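Silvan Hubmann has spent the spring putting two robot hands through the same kitchen chores in simulation, and when I called him at Witia he was already on his second coffee. "The Okura hand is quicker," he told me, "but the Prenska forgives you more - I can be sloppy with the wrist and still get a grip." 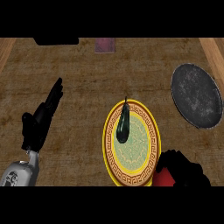

How many tries does each hand get per task? Each one gets 200, all with the same controller settings.

He likes the eggplant best, he said, laughing. "It's smooth, it's lopsided, and it rolls!" Next up is a Zwahlen wrist, and he wants 18 new objects before September.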